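Cómo preparar tu primera tarea de apertura de puertas con el kit doméstico de Terketti

Llevo desde junio trasteando con el kit doméstico de Terketti, el paquete para simulador que trae un robot de dos brazos, varias habitaciones amuebladas y un editor de tareas bastante majo. Me habéis escrito unos cuantos preguntando cómo se monta una tarea sencilla de abrir puertas, porque el manual oficial se salta la mitad de los pasos (¡y la otra mitad la cuenta en desorden!). Así que vamos a ello, con mis manías incluidas.

Antes de empezar: necesitas el kit ya instalado y la licencia activada. Si usas la versión de prueba también te sirve, pero solo te deja guardar 3 tareas, así que ve borrando las que no quieras.

Paso 1. Elegir habitación

Abre el editor y ve a Biblioteca > Interiores. Yo trabajo casi siempre en el baño, el del mosaico blanco, gris y negro, que se carga rápido y tiene puertas y muebles de madera con paneles, todo muy a mano. La cocina es más vistosa, lo reconozco, pero mi portátil sufre una barbaridad y los ventiladores suenan como un secador.

Cuando cargue, pulsa Colocar robot y déjalo a un paso del mueble. No lo pegues todavía. Luego en la pestaña Cámaras activa la de la muñeca, que viene apagada de serie, y pon la calidad de sombras en Baja mientras haces pruebas. Sí, los bordes salen a escalones, pero para ajustar la postura te da lo mismo y ganas mucha fluidez.

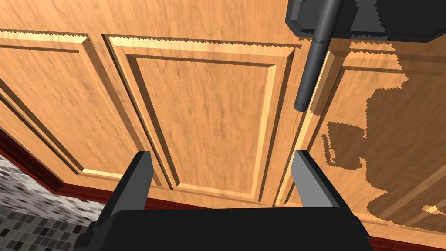
Ahora toca separar los dos brazos. Por defecto el kit carga una postura de reposo en la que quedan demasiado juntos para mi gusto, y en cuanto mueves uno el otro se te cuela en la vista de la muñeca. En Postura > Hombros abre un poco el brazo que no vayas a usar y guarda el resultado con un nombre que entiendas dentro de un mes. Yo tengo una que se llama "postura buena" y otra "postura buena de verdad", no hagáis como yo.

Paso 2. Definir el objetivo

En el panel de la derecha selecciona la puerta y marca Articulación. Te aparecerán dos cosas: el giro de la hoja y el giro de la manilla. Aquí es donde se equivoca casi todo el mundo (yo la primera vez perdí una tarde entera): hay que enlazarlas con la casilla Depende de, para que la hoja no se mueva mientras la manilla no haya bajado. Sin eso el robot aprende a empujar la madera a lo bruto y el simulador le da el ensayo por bueno tan contento.

Después pon el criterio de éxito. A mí me funciona pedir que la hoja gire un poco y se quede quieta un momento. Si exiges la puerta abierta de par en par al principio, vas a ver muchos fallos y te vas a desanimar.

Paso 3. Grabar demostraciones

El kit acepta teclado, mando de consola y el mando de teleoperación de Maltari, que se compra aparte. Con teclado se puede, pero es un suplicio. Con el mando de consola vas bien para empezar. El de Maltari me lo prestó Hanneke Stevens un par de semanas y la diferencia se nota sobre todo al girar la muñeca - ahí el de consola te obliga a hacer cosas rarísimas con los pulgares.

Cambia a la cámara de la cabeza para acercarte y a la de la muñeca para el último tramo. Lleva la pinza abierta hasta la manilla, despacito, y no cierres hasta que la tengas entre los dedos. El otro brazo déjalo levantado y quieto, lejos de la hoja.

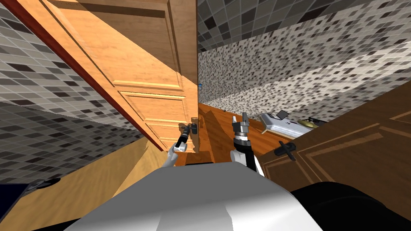
Graba por tandas cortas. Yo hice 100 demostraciones la primera vez y me sobraban ganas de tirar el mando por la ventana. Con 300 el resultado fue mejor, claro, aunque tuve que descartar unas cuantas por torpes y me quedé con 267 útiles. Para descartar, ve a Revisar y usa la velocidad doble, que los errores gordos se ven enseguida.

Un truco que me pasó Lies Smits: mueve un poco la posición inicial del robot entre tanda y tanda. Hay una opción automática, Variar inicio, pero se pasa de generosa y a veces te planta el robot medio metido en un mueble. Mejor a mano, o con el valor al mínimo.

Paso 4. Exportar

Archivo > Exportar > Paquete de tarea. Marca las dos cámaras y los datos de las articulaciones. Si luego vas a entrenar con Stistier, desmarca Comprimir vídeo, que si no te da un error de formato que no explica nada. Con otras herramientas no he tenido problema.

¿Merece la pena el kit?

Para mí sí, con peros. El editor es cómodo, las habitaciones están cuidadas y las manillas responden de forma creíble. Lo malo es el manual, el precio de las habitaciones sueltas y que el soporte tarda lo suyo en contestar (escribí un jueves y tuve respuesta más de una semana después, eso sí, muy amable). También probé la demo del paquete de Ait Brahim y tiene mejores sombras, pero el editor me pareció un laberinto.

Si os atascáis en lo de Depende de, dejadme un comentario con la versión del kit que usáis y qué mando tenéis, y lo miro en cuanto pueda.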